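Deposits Belong on More Than Bottles

Most towns treat the end of a product's life as the town's problem. The company makes the thing, the store sells it, a family uses it for a while, and then the public works budget pays to have it picked up and buried. I have been going to solid waste meetings in Fesley for long enough to think this arrangement is the main reason our recycling numbers have stayed flat. The bins are fine. The trucks are fine. The bill goes to the wrong address.

Our city council will take up a proposal this February to put a small refundable deposit on bulky plastic household goods and small appliances sold inside city limits. I support it, with reservations about how it is written.

The idea is old. You pay a little extra at the register and get it back when you return the item to a collection point. Where bottles carry a deposit, people bring them back. Where they don't, people mean to, and many never get around to it. I don't think residents of one place care more than residents of another. They respond to money, and so do I.
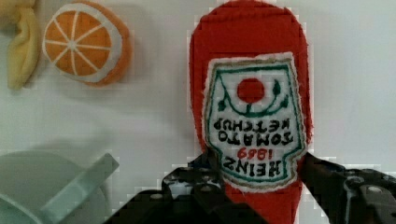 The usual objection is that a deposit is a tax. It would be one if the city kept it. Under the draft, unclaimed deposits go into a fund that can be spent only on repair and sorting, and the fund's books have to be posted every year. I would go further and bar transfers out of it in writing, because a fund with money in it attracts attention when the roads need work.

A stronger objection is that mixed plastic goods are hard to recycle. This is true. A storage tub is usually one kind of plastic and can be ground up and sold. A toaster or a fan has several materials held together with glue and screws, and someone has to take it apart. The Cilier transfer station ran a trial on small appliances last year. Of every 100 items brought in, 31 could be put back into use with cleaning or a simple repair, and another 20 were worth stripping for metal. The rest went to the landfill.

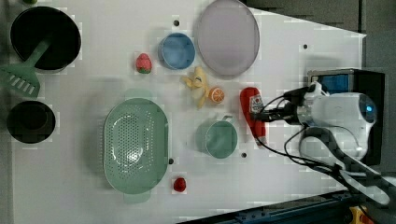
What the draft gets wrong

Those figures are the reason I would change the order of things. The proposal spends most of its startup money on a shredder. A shredder turns a working fan and a broken fan into the same pile of chips. If close to a third of what comes through the door can be used again, the first dollars should go to a bench, some shelves and two people who know how to test a cord.

Vandenberghe, the hauler that holds our contract, has offered to run the collection points. I have no complaint about its service, but it is paid by the ton, and a ton that gets repaired is a ton it doesn't haul. The council should pay a flat fee for the collection points or hand them to someone else. This is a contract question and can be settled in an afternoon.

The draft also allows only 9 hours a week for returns, all of them on weekdays. People who work days won't be able to get their money back. They will notice, and they will be right to call it a tax.

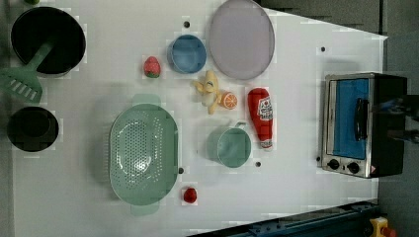 One reader in Zellumthorpe wrote to me after an earlier column to say that a deposit in a single city only sends shoppers across the line. Anyone who can drive to the next town will buy the fan there, the letter said, and the stores that lose the sale will be the small ones downtown. A county program would be fairer, even if it took longer.

I agree that a county program would be better. I don't agree that we should wait for it. The deposit in the draft is a couple of dollars on most items, less than the gas for the trip, and the county has put off this discussion at every chance it has had. If Fesley starts, there will at least be a working program for the others to look at and pick apart.

The public hearing is on a Friday evening at city hall, and written comments are accepted until noon that day. Ask about the hours and ask about the shredder.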